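Subject: Re: Can machines take over the driving chores yet?
From: Brenda Bellamy
To: Jundimari automation list
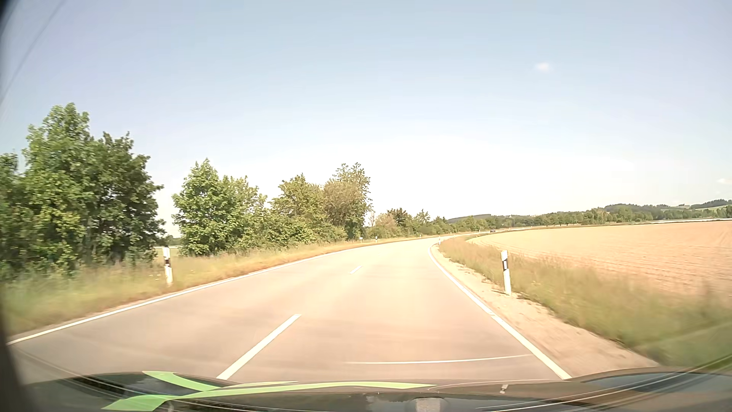 1. Status of the Florport trial, May 2018

Members have asked whether the list holds a position on automated delivery and errand driving. Hernán Agudelo put the question as follows:

> On 14 January, Hernán Agudelo wrote:
> Floor cleaning and pallet moving at Bremska are now
> largely done by machine. The parts run to Florport is
> still done by a person at the wheel. Is there any reason
> a country road should be harder than a warehouse aisle?

The working group's view is that a road of this type is among the easier cases. Both edge lines are continuous, the centre line is dashed, and delineator posts stand on either side ahead of the bend. A lane-keeping system should be able to hold the right-hand lane on markings of that standard.

Difficulty remains in three areas. Strong sun on pale pavement reduces the contrast of the paint. A gravel shoulder offers little for a system to follow if the edge line is lost. Small, distant vehicles past a curve are detected late.

2. Results to date

The Puma software was run over 936 kilometres with a licensed driver at the wheel throughout. The driver intervened 76 times. Of these, 14 occurred on open rural stretches and the remainder in town, chiefly at loading docks and in parking lots. Unloading was done by hand on every trip.

3. Recommendation

The group does not recommend unattended runs at present. Members wishing to comment on the draft guideline are asked to reply to the list and to quote the section number concerned.

Brenda Bellamy
Convenor, Road and Yard Working Group
Jundimari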